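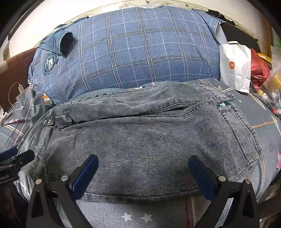
Okov hand grippers, pair: review after nine weeks

Tested on: clothes folding, mostly denim and shirts
Verdict: good grip, poor pin retention, one fault you should check for before use

We bought a pair of Okov grippers in November to record folding for a laundry robot. You hold one in each hand and squeeze a trigger to close the fingers, while the camera on top records what your hands are doing. The recordings then go to Mathebula, the software that turns them into something our arm can follow. I used the left and right units nearly every working day, and Simone Brito used them on the days I was out.

Most of our work was done on an ordinary bed with a patterned sheet. Denim is the hardest thing we fold and it is where the trouble showed up, so most of this review is about denim.

What they are like to use

The fingers are black plates with triangular cutouts, and each has a dark blue pad at the tip. The pads are the best part. They hold thin shirt cotton without dragging it and they will pick up a single layer of a thick hem if you come in low. I had no pads split or peel. They do collect lint and need wiping, or the grip on smooth cloth gets worse through the afternoon.

The trigger is stiff for the first few days. The handle is a bit fat for small hands and Simone found it tiring. She took a break after each long run, and up to 70 minutes was as much as she wanted to do in one go. I could do longer, but my folding got careless.

The wide lens bends everything near the edges. Mathebula corrects for it and I stopped noticing. With both units working close together, each one often has the other in view, and this caused no trouble for us.

The fault

The fingers turn on round silver pins. On our right unit one of these worked its way out over time. It did not drop out all at once. The first sign was a faint click when closing on something thick, such as a waistband or the place where several seams meet. I took it for the trigger and carried on.

In the fifth week, on a Friday, I closed the right unit on a folded waistband and the fingers stayed shut. Letting go of the trigger did nothing. The head of the pin had lifted far enough to catch on the plate beside it, and the spring could not pull the finger back past it. I had to push the pin down with the handle of a spoon before the finger opened.

No harm was done that time apart from a snagged thread. The second time was worse. Simone had the denim jammed in the fingers and was trying to work it free with her other hand when the pin slipped back under the plate. The finger sprang open and caught the side of her thumb. She had a blood blister and a small cut from the edge of a cutout. It was minor, but the edges of those plates are sharper than they need to be and the spring is strong.

We stopped using the right unit after that.

What it did to the recordings

I had not thought about this part until Gilmar Miranda went back through the files. The opening of the fingers is worked out from a sensor at the trigger. The fingers themselves are not measured. When the pin caught, the trigger came back to rest and the file recorded the gripper as open while it was still holding the cloth.

Gilmar found 29 recordings with this mismatch, and the earliest was well before the first full jam. Some were only slightly wrong, with the fingers opening late. We had already used a batch of them. Our robot arm had picked up a habit of letting go early on waistbands, and we had spent days adjusting the arm's own settings to cure it. With the bad files taken out and the training run again, most of the early release went away. It has not gone completely and we are still looking at the rest.

If you have one of these and your robot drops thick cloth for no clear reason, look at the pins before you touch anything else.

What Okov said

I wrote to support and had a reply from Safta Sandu, who asked for the batch number and close photos of the pins. The pins are a push fit on the early batch. Newer units have a clip behind the plate. A repair set of clips was sent free and arrived in 3 days. Fitting it is fiddly, and the printed sheet has the left and right sides the wrong way round. You need thin-nosed pliers, and eye protection is sensible because the clips fly.

I asked whether owners of the early batch would be told. I was told a notice was being prepared. We have not had one at the time of writing.

What we do now

Press each pin with a thumb before starting. None of them should move.
Open and close on a folded towel and listen for a click.
If the fingers jam, put the unit down flat and switch it off. Free the cloth with pliers or a blunt stick. Keep fingers out from between the plates.
Start each recording with a full squeeze and release in view of the camera, then compare it with the trigger reading.

The last one takes a few seconds and has already caught a sticking trigger on the left unit, caused by lint.

With the clips fitted, the right unit has gone four weeks on denim and shirts without a jam.

Should you buy them?

The grip is better than that of the Cidix pair we had before, which let go of shirt collars all the time, although the Cidix did measure its fingers directly and would have shown this fault on the first day. Okov ought to do the same on the next version, and round off the plate edges too.

Check that the box says the clipped pins are fitted. I would not buy an early pair second-hand unless the repair set comes with it.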